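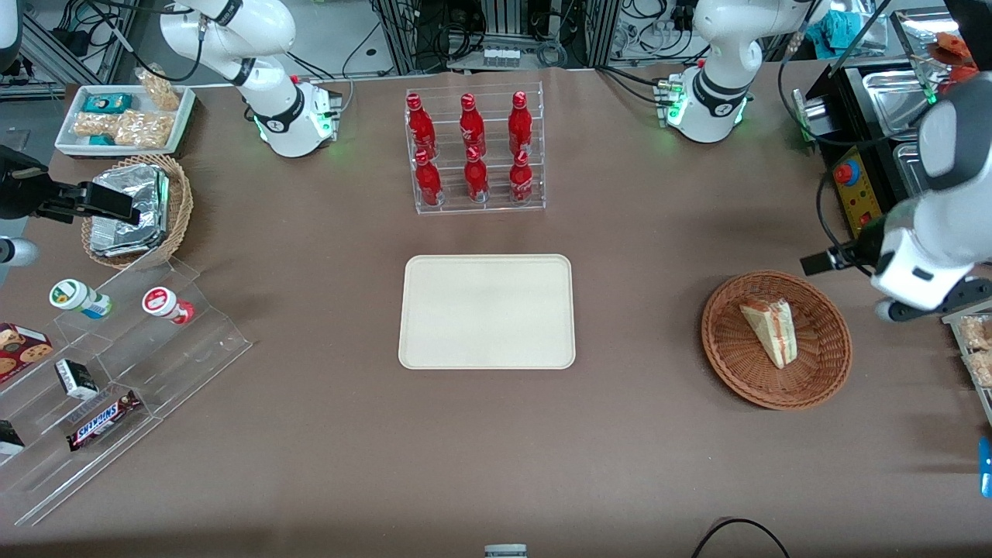 Figure 1. Table layout for the tray task, with both arms over the work surface.

Handout 4: Working rules for shared tabletop cells
Robotics Lab Practice, Lellari course, September intake

Read this before your first session at the bench. Handout 3 covered power-up and homing. This one covers what you do between homing and shutdown, with people, food items and two arms sharing one table. The rules are the lab's own. They do not replace the maker's manual or the safety standards listed in your course binder.

1. Before the arms move

Find the emergency stop. In Figure 1 it is the red button on the yellow control panel at the right edge of the table. One person in each group is the stop operator for the whole run and does nothing else. That person does not type, hold a clipboard or fetch items.

Check that nothing has been left on the surface that is not part of the task. Tools, phones and pens go on the side bench. Cables that cross the table edge must be clear of the full reach of both arms. If a cable can be caught by a gripper, move it and log the change.

Say "clear" out loud. Wait for every member of the group to answer before you enable motion.

2. Laying out the table

Put the target tray in the middle, where both arms can reach it. Put the stock around it. Every item must have a home container: a rack for bottles, a basket for wrapped food, a stepped display for small boxes and bars. Items without a container roll, and a rolling item stops the run.

Leave open table between the containers. The arms need room to come in at an angle and back out again. Groups using the Ulcombe layout sheet should follow the printed spacing. Groups using their own layout must have it signed off first.

Do not stack a container on top of another one. Do not hang anything over the table edge.

Soft packaging is handled at low grip force. Start at the lowest setting in the Skirutero profile and raise it one step at a time. Stop raising it when the item lifts without slipping. If the wrapper tears, the item is thrown out. It does not go back on the table, and it is never eaten, torn or not. Food used in the cell is marked as test stock and kept out of the kitchen.

3. During a run

Hands stay off the table while motion is enabled. This applies when the arms are standing still. An arm that looks idle may be waiting for a command.

Speed limit for trial runs is 20 percent of rated speed. You may ask for a higher limit after 14 runs in a row with no contact fault. Drops count as faults. So does touching a container that was not part of the move.

The two arms may not work in the same zone at the same time unless the zone lock is on. If you see them closing on the same item, call stop. You will not lose marks for a stop that was not needed.

4. Camera checks
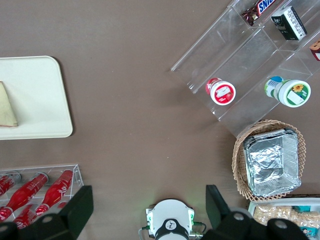

Do I have to check the gripper camera view again if the fixed camera view looks fine?
Check both every time. The fixed view can miss small shifts close to the fingers, and the gripper view can miss an arm coming in from the side.

Wipe the lens cover with the dry cloth from the kit. Do not use solvent. Open and close the gripper once with nothing in it and watch the live picture while you do so. If the picture freezes or lags, the run does not start.

5. After a fault

Press stop, then leave everything where it is. Take a still from each camera before anyone touches the table. Write down the item, the arm, the speed and the grip step. Resetting first and writing it up later is the most common reason a report is sent back.

Anything that falls on the floor stays there until motion is disabled at the panel. A software pause is not enough.

Dented or leaking items go in the waste bin. Wipe up spills before the next run, including under the containers.

6. Logs

Use the Taşdemir log form, one per run. Forms go in the tray outside room 305 by the end of the session. Write in pen. Leave no blank boxes; put a dash if the box does not apply.

For next time: read section 2 of the gripper manual and bring a table layout drawn to scale, with the home container for each item marked.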